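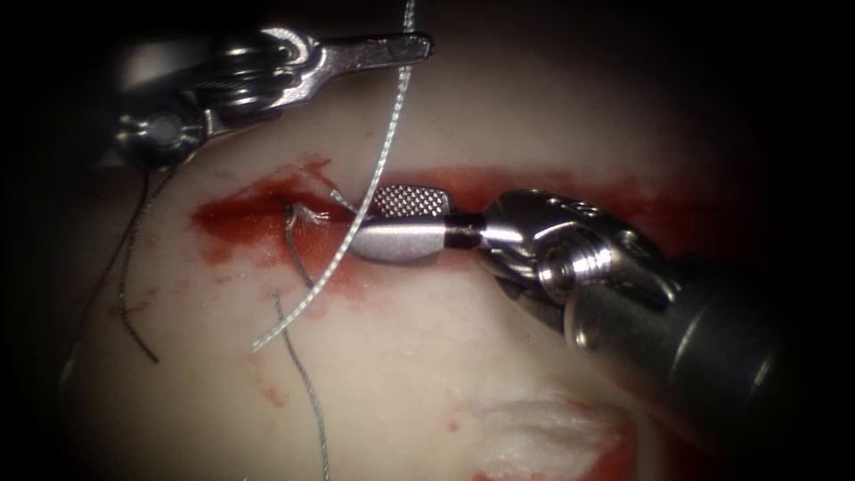
Surgical instruments over an incision

The Siege of Tilel Airfield was a prolonged engagement fought over a small regional airport on the northern outskirts of Tilel. Government troops and local reservists held the terminal, the control tower and part of the apron against separatist forces who occupied the surrounding villages. The siege is also known as the Terminal Battle, mainly in the separatist press.

Background

The airfield was built as a crop-dusting strip and later extended for passenger flights. Its single runway was too short for heavy transport aircraft, and its military value was disputed before the fighting began. It did, however, overlook the Hokley road, the only paved route between Tilel and the rail junction at Kendden. Control of the road decided which side could move fuel and artillery shells before winter.

When the district administration in Kendden declared for the separatists, the garrison at Tilel was ordered to secure the airfield and wait for relief. The first detachment arrived in May and consisted mostly of engineers with little infantry training. They were joined by reservists from the town and a platoon of border guards under Captain Horațiu Bogdan, who took command of the terminal building.

Course of the siege

Separatist units cut the Hokley road early in the summer. From then on the garrison was supplied at night along a drainage canal on the western side of the runway. At its largest the garrison numbered some 300, including drivers and medical staff.

The control tower was hit repeatedly and became unusable above the second floor. Fighting inside the terminal was at close range, with the two sides at times holding different levels of the same building. The baggage hall changed hands several times. Bogdan moved his command post to the boiler room, where it stayed until the end of the siege.

A ceasefire brokered by the Finnish mediator Veikko Hämäläinen took effect on Friday, September 2, 2022. It was meant to last five days but broke down on the third, when a convoy carrying wounded soldiers was fired on near the canal bridge. Each side blamed the other. The garrison withdrew later that month under a second agreement, leaving its heavy equipment behind.

Medical care

Wounded soldiers were first treated in the airport's former customs office and then carried to the district hospital in Cârstea. The hospital had three operating rooms, one of which had no reliable power. Its head of surgery, Anca Filip, later published a short account of the period in which she described the canal route as the main cause of delay in treatment. Patients who needed longer care were moved to the capital by rail.

Civilian impact

Most residents of the villages near the runway left during the first weeks. Those who stayed relied on wells, as the water main ran beneath the airport car park and had been broken by shelling. The primary school at the edge of Tilel was used as a shelter and did not reopen for classes until the following year.

Legacy

The defense of the terminal was widely reported in the national press and became a recruiting theme for the army. The journalist Bianca Mocanu, who spent part of the siege in Tilel, questioned this treatment in her book on the conflict, arguing that the garrison had been left in place after the Hokley road was lost for good. Mhairi Drummond, a military historian, took the opposite view and held that the defense tied down separatist artillery that would otherwise have been used against Cârstea.

The terminal was demolished after the war. The runway remains closed to aircraft and is used by the regional roads department to store gravel. A stone marker stands beside the canal bridge.

See also

Hokley road
Kendden rail junction
Cârstea District Hospital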